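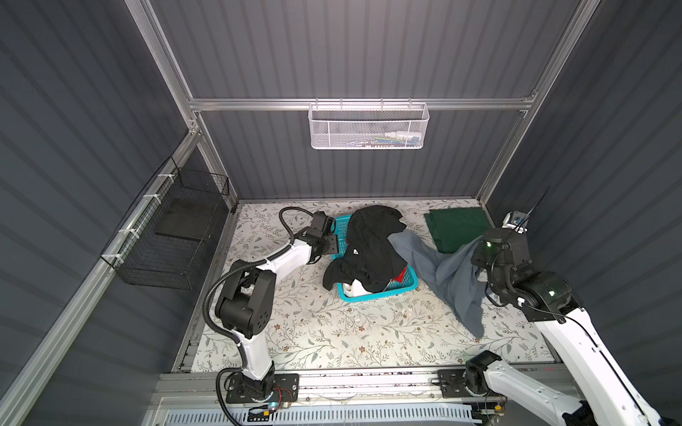 Prendum Opens Bakery and Tea Counter at Agudelo Arcade

Home | News | Shops | Dining | Press | Contact

Prendum, the family-run bakery known for its rye breads and cardamom pastries, will open its second shop in March on the ground floor of the Agudelo Arcade. The new location has 72 seats, a counter for takeout orders and a small retail area selling jams, loose tea and boxed cookies.

The menu was put together by head baker Snædís Ásgeirsdóttir and includes open-faced sandwiches, two daily soups and a short list of layer cakes sold by the slice. Bread will be baked on site from 4 a.m., and the doors will open at 7.

"Our customers on the north side have been asking for a shop closer to them," said owner Gunhild Toft. "The arcade had the right space, and it came with a kitchen we could use."

Tea will be supplied by Conduvier, an importer that already works with the original shop. Kavitha Thampi, who manages leasing for the arcade, said the bakery takes over the corner unit next to the west entrance — the former shoe store — and will share the courtyard tables in warm weather.

Prendum is hiring bakers and counter staff for the new shop. Applications can be picked up at either location. Cake orders for groups of up to 70 need three days' notice.

Comments

Rafsan W.: Will the seeded rye be there every day or only on weekends like the old shop?

northside_mel: Is there parking by the west entrance? The garage is always full at lunch.

Skarphéðinn: Good cakes. Hope they keep the almond one.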